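4 Putting the Shelf on the Wall

The Brulirow wall shelf is delivered with one shelf board, two brackets, a paper template and a bag of screws. Before you begin, please put all the parts on a soft cloth and compare them with the list in section 2. If a part is missing, do not start the work. Write first to the Orkholm service desk.

You need also: a drill, a pencil, a spirit level and a screwdriver.

CAUTION: Electric cables and water pipes can be inside the wall. Check the wall with a detector before you drill.

1. Hold the paper template on the wall at the height you wish. Fix it with tape.

2. Put the spirit level on the printed line. Correct the template until the line is level, then press the tape again.

3. Mark the holes with the pencil through the template. Take the template away and keep it, you may need it when you move house.

4. Drill each hole 40 mm deep. Clean the dust out of the holes.

5. Push the plugs in until they are even with the wall. In plasterboard the delivered plugs must not be used. Buy plugs which are made for plasterboard. 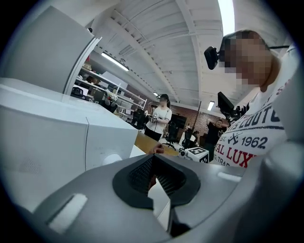

Keep your head down and your eyes on the work.

6. Screw the brackets on, but leave the screws a little loose. The long side of the bracket goes to the wall.

7. Lay the shelf board on the brackets and check with the level one more time. Now tighten all screws by hand. Do not use an electric screwdriver for this step, it can break the thread.

Note: The Vodville model has a rail at the front. Mount the rail after step 7, with the groove to the inside.

4.1 Load

With solid walls the shelf can carry 5 kg for each bracket. Put heavy things near the brackets and light things in the middle. Do not hang anything from the front edge.

4.2 After the first weeks

Wood moves a little when the heating is on, so check the screws once in January and once in summer. Clean the board with a dry cloth. For stains, see section 5.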